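Fregar platos para aprender a tocar lo mojado

Entrevista con la responsable del proyecto Wonelholm, dedicado a la manipulación con dos brazos en presencia de agua

El grupo Wonelholm trabaja en una planta baja del polígono de Famberg, entre un taller de imprenta y un almacén de azulejos. Su responsable nos recibe a las cuatro de la tarde, cuando termina el turno de grabación, y antes de sentarse pide que no se hable de robots domésticos. «Lo nuestro es un método de aprendizaje. Los platos son el banco de pruebas, podrían ser otra cosa», dice.

El método se llama Pesach y parte de demostraciones. Un operador maneja los dos brazos a distancia, hace la tarea y el sistema guarda los movimientos junto con lo que ven las cámaras. Con esos datos se entrena una política que después actúa sola. Hasta ahí no hay mucha novedad, reconoce ella. La diferencia está en qué se graba. «Antes tirábamos las demostraciones en las que algo se escurría o el operador tenía que volver atrás. Ahora las guardamos y marcamos el momento en que empieza la corrección».

El agua complica casi todo. Los brillos cambian con cada movimiento y una cámara los puede tomar por el borde de un objeto. La esponja, además, no conserva la forma.

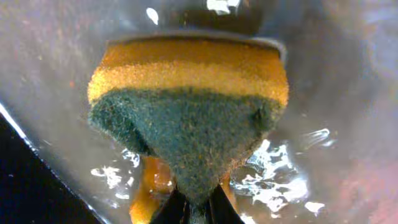
«Con un bloque rígido sabes dónde está el otro extremo si conoces el agarre», explica. «Con una esponja no. Se dobla, gira entre los dedos, y la parte que frota puede acabar mirando hacia otro lado. Por eso dimos más peso a la cámara de la muñeca en la fase de contacto y menos a la general».

El primer conjunto de datos tenía 40 demostraciones y no sirvió de gran cosa: la política llegaba al plato, pero apretaba en el sitio equivocado. Con 100, correcciones incluidas, el resultado fue otro. En la última evaluación, hecha en marzo, el sistema completó la tarea en el 85 por ciento de los intentos. La versión entrenada solo con demostraciones limpias se quedó bastante por debajo – prefiere no dar esa cifra hasta repetir la prueba con otro operador.

Le preguntamos por qué usan dos brazos y si no bastaría con uno y un soporte fijo.
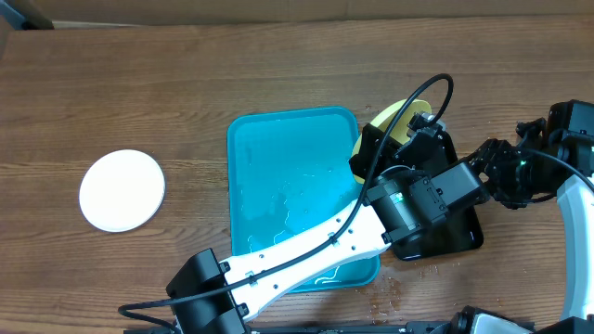
«Probamos el soporte y funcionaba mejor de lo que nos habría gustado», admite. «Pero entonces el problema es otro, porque el plato ya no se mueve. Queríamos que la coordinación saliera de los datos y que un brazo reaccionara a lo que hace el otro. Si uno empuja y el otro no acompaña, se nota enseguida».

Cada episodio empieza con una disposición distinta de los objetos. Al principio la decidía el propio operador, hasta que vieron que tendía a repetir las que le resultaban cómodas. Ahora la elige un programa pequeño, Lại, que la muestra en una pantalla junto a la mesa. Preparar cada episodio lleva casi 5 minutos, más que la propia demostración, y es la parte del trabajo que peor lleva el equipo.
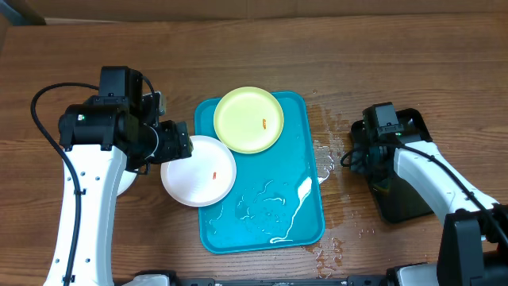
¿Qué falla todavía?

Sobre todo, saber cuándo parar. La política frota bien, pero no tiene una idea clara de que el plato ya está limpio, y a veces sigue o lo suelta antes de tiempo. Estamos entrenando aparte un clasificador que mira solo la superficie del plato, y de momento se confunde con los reflejos.

El siguiente paso es cambiar la vajilla y la iluminación sin volver a grabar desde cero. Ella calcula que harán falta algunas demostraciones nuevas por cada cambio grande, aunque no quiere comprometerse con un número. Los datos se publicarán con las marcas de corrección incluidas, cuando terminen de revisarlas a mano. «Hay episodios en los que dos personas no se ponen de acuerdo en dónde empieza el error», dice. «Esos los vamos a dejar con las dos marcas».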